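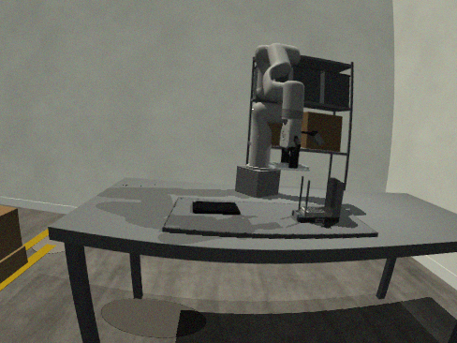

Rhiannon Hughes asked whether the Flikine bakery stall could move nearer the entrance, as customers coming for bread were walking past the hot food queue to reach it. Agreed in principle. Seren Vaughan to speak to the stallholder before the next market.

3. Hot food pitches
Applications received from Rastia (flatbreads and grilled vegetables) and Evangelista (fresh pasta). Both menus were circulated. There was some concern that two of the existing traders already sell pasta. Seren said theirs was baked and sold by the tray, and she did not think it would clash. Rastia accepted from March. Evangelista offered a trial of 2 markets, to be reviewed.

4. Prices
Complaint received about the price of a bowl of soup at the Esley pitch. It was noted that traders set their own prices. No action, but all stalls to be reminded that prices must be on show and readable from the queue.

5. Allergen labels
19 stalls checked at the last market. Most had full labels. Two had labels for savoury dishes only and have been asked to cover cakes and sauces as well. Rhiannon to check again.

6. Money
Pitch fees taken: £3571. Paid out for tables, bins and hand-wash units: £938. Quote for a second water point still awaited.

7. Any other business
Request for more vegetarian dishes after 1 pm, when several stalls tend to have sold out. To be raised with traders.
Oil disposal: the drum behind the hall is full. Seren to ring the collection firm.

Meeting closed at 8.40 pm. Next meeting same place, 7 pm start.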